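**FOR IMMEDIATE RELEASE**

# Voß recalls a software update that would not let go

**June 2, 2020** – Voß, maker of the Rarico picking software, is withdrawing version 8 of its grip control package after learning that robots running it sometimes decline to release what they have picked up. The arm moves to the drop-off point, opens its fingers by a hair, reports a successful delivery and goes back for more with the first item still in hand.

The fault came to light in May at our Jeruvitz test site, where a log recorded 3,635 completed picks in a run that had, on inspection, delivered rather fewer. A review found 221 false deliveries. The software was proud of every one of them.

The cause is a release check that read the command sent to the gripper and took it as proof that the gripper had obeyed. Hard, smooth items mostly fell out anyway, which kept the error hidden. Soft and stringy ones did not. Microfiber was the worst offender, followed by sponges.

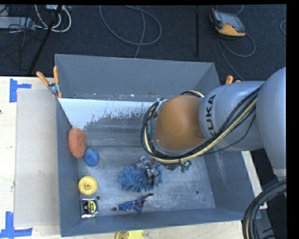
*A KUKA arm with its gripper over a blue microfiber item in a test bin. The fault lies in the Voß software and does not involve the arm.*

No one has been hurt. We are nonetheless treating this as a safety matter. An operator who sees "delivered" on a screen may fairly assume the gripper is empty and reach in to tidy the bin. In one case at Skilludau, a customer's packing hall, an arm still holding a shop towel swung back to the bin and swept 17 items onto the floor. It logged this as a normal return.

Customers running version 8 should take the following steps:

- Stop automatic picking and go back to version 7, which is slower and has fewer opinions.
- Keep people out of the cell until the arm has been stopped and locked out, whatever the screen says.
- Recount any shipment packed under version 8 that contained cloth, foam or loose fibers.
- Send us the pick logs, including the flattering ones.

A corrected version will measure finger position and gripping force before it claims a delivery. It is now being tested at Jeruvitz against a mixed bin of household goods, with nearly half the picks reserved for soft items. We will not give a release date. We gave one for version 8, and kept it, and would have done better to miss it.

Voß will cover the cost of the rollback and of any recount. Customers can reach the Rarico support desk through their usual service contact.

**About Voß**

Voß writes control software for picking robots in warehouses and packing halls. Its Rarico line handles picking, placing and – once the corrected version ships – letting go.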